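Wavard K2 Paper Cup Sleeve Kettle Set: the Whitelaw 2000 kettle reviewed

Last updated: November 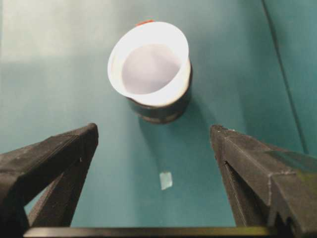
Paper cup in a dark holder, teal tabletop.

The Whitelaw 2000 is a variable-temperature kettle sold for small offices and shared kitchens. Wavard also sells it as a set under its own K2 label, with a sleeve of paper cups and two cup holders. The kettle is the same in both cases. I bought the K2 set and used it daily for three months in a kitchen shared by nine people.

Build
The body is single-walled steel with a plastic collar. The lid lifts off completely and has no hinge, so it needs somewhere to go while you fill. The base is heavy enough to stay put when you lift the kettle one-handed. The cable stores underneath but the slot is tight, and I gave up using it in the first week.

The water gauge is on the left side only. Left-handed users will have to turn the kettle to read it.

Temperature control
The dial runs from 58 degrees to boiling in uneven steps. I checked the settings with a Dreritz probe held in the middle of the water.

The lowest setting was accurate within the limits of the probe. The 91 setting, which I use for coffee, overshot by up to 3 degrees with the kettle less than half full. With a full kettle the overshoot disappeared. Whatever logic cuts the element does not allow for a small load, and the heat left in the plate carries on into the water. If you brew one cup at a time, set the dial one step lower and wait.

The hold function works as the manual says. It cycles the element on and off with an audible click, which is noticeable in a quiet room. It can be turned off by holding the power button down until the light goes amber.

Pouring
The spout is short and wide. It is fine for mugs and teapots. It is poor for pour-over coffee, where the flow starts late and then arrives all at once. Paper cups need care for the same reason. A holder helps, as a light cup stands more firmly in one and is easier to grip with hot water in it.

Limescale
Our water is hard. Scale showed on the plate after a fortnight and on the spout filter soon after that. The filter pulls out without tools. Citric acid cleared the plate in one go. The collar has a groove on the inside that a cloth will not reach, and an old toothbrush will.

Verdict
A sound kettle for tea and for general office use. I would not pay extra for the K2 set unless you need the cups. Coffee drinkers should look for a gooseneck model.

Comments

Plaltside: Same overshoot on mine at low fill. Does the click get louder with age? Mine seems to have.

Đạt Tạ: The lid on the older version had a hinge, and it was the part that broke, so I can see why they dropped it. Good to have the probe readings.

mugshelf: Do the holders fit larger cups or only the ones in the set?

Plaltside: Only tried the ones supplied, sorry.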